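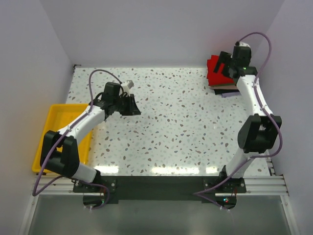
4.2 O que muda para quem dobra

Quando começámos a acompanhar a secção de dobragem da Terndale, em setembro, esperávamos ouvir falar sobretudo de ritmo, e foi com alguma surpresa (e bastante gosto, diga-se) que passámos as primeiras conversas a ouvir falar de cantos. Quem dobra há muitos anos procura o canto da peça com os dedos, quase sem olhar, e só repara nesse gesto quando tem de o explicar a outra pessoa. Das 109 horas de observação que reunimos, uma boa parte foi passada ao lado das nove operadoras que hoje repartem o turno entre a mesa manual e a célula de dois braços, e é delas que vem quase tudo o que aqui se escreve.

A passagem para a célula trouxe tarefas que ninguém tinha previsto na descrição do posto: preparar as pilhas, decidir que tecidos convém deixar para a mesa manual, anotar as pegas falhadas no caderno do turno. Bélanger, que tinha estudado uma mudança parecida na Wostgate, chama a isto «trabalho de vizinhança», e a expressão pareceu-nos feliz. O canto, em particular, continua a ser assunto de conversa diária (Figura 3).
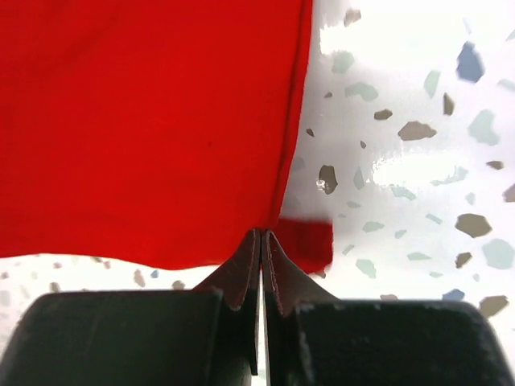 235

Figura 3. Pontas da garra junto ao canto inferior de um pano vermelho, com a bainha dobrada visível ao longo do lado direito.

Seis das operadoras disseram-nos que se sentem menos cansadas dos ombros ao fim do turno, embora algumas acrescentassem logo que a atenção lhes pesa mais do que antes, e que sentem falta de conversar enquanto dobram. Uma delas contou-nos, com muita graça, que já dá por si a alisar as bainhas em casa «para a máquina ver melhor». Voltaremos a este ponto na secção 4.3, a propósito da formação interna e de como o tempo gasto no caderno passou a ser contado como tempo de trabalho.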